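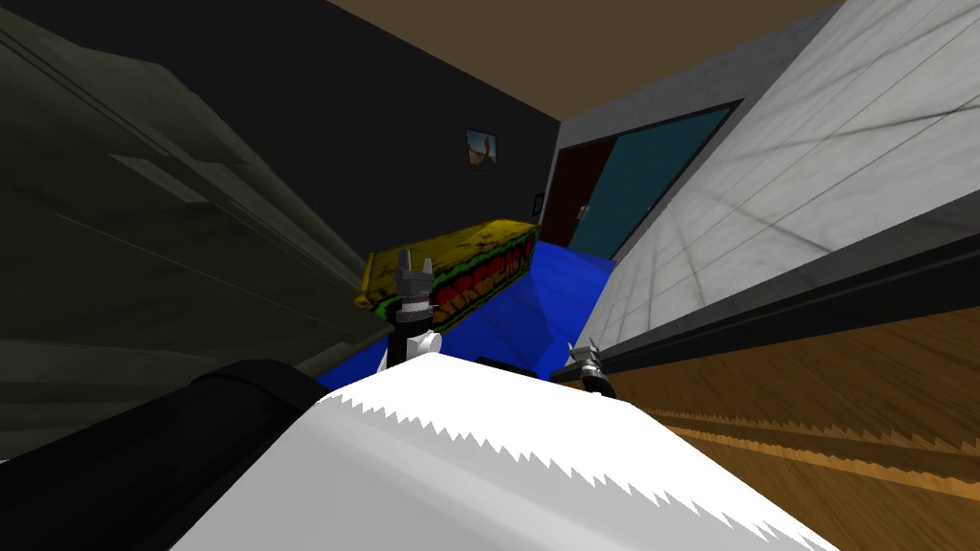 Long sandwich with tomato and lettuce, just past the left gripper.

Bravlow: the budget negotiation game
By Vilmos Csonka, published by Perkine

I wrote Bravlow after years of trying to teach shared-currency politics with slides (my students were very polite about it). It's a tabletop game for 5 to 7 players. Each of you runs the finance ministry of a made-up country, you all use the same money, and you have to agree on a budget before the bond markets lose patience with you. They will!

My favorite country to play is Lultier. It's small, it exports nearly everything, and it has a veto it can barely afford to use. Major is the big lender, and whoever gets it tends to start lecturing the table by the second round. I do it too.

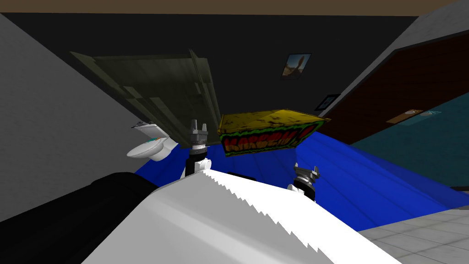 Two grippers, the left one standing upright.

A full game takes 2 hours, a bit longer if your group likes making speeches. The first printing was 3000 copies and I've fixed a few things for the second: the bailout cards have bigger type, and the voting table is now on the back of the rulebook where you can find it.

In the box: board, country folders, bailout cards, debt tokens, rulebook, and a teacher's guide with questions for afterward. You don't need any economics to play. If you bought the first printing, write to Perkine and they'll mail you the new bailout cards for free. The next batch ships in December.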